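I won my small claim against Trustby! The court has ordered them to pay back my full deposit plus the hearing fee, and I'm still grinning. I did the whole thing myself, at the kitchen table, with 28 pages of emails and one very tired printer.
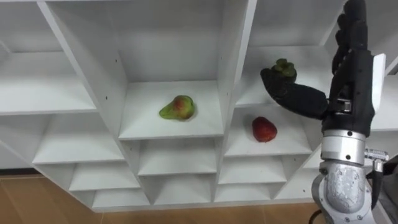 Do you need a solicitor for a small claim? Most people manage without one, and the judge was lovely about explaining each step to me.

My hearing took 60 minutes, and Trustby sent two people who hadn't read the contract (I had, five times!). Next I'm helping my neighbour write to Wundia about her sofa.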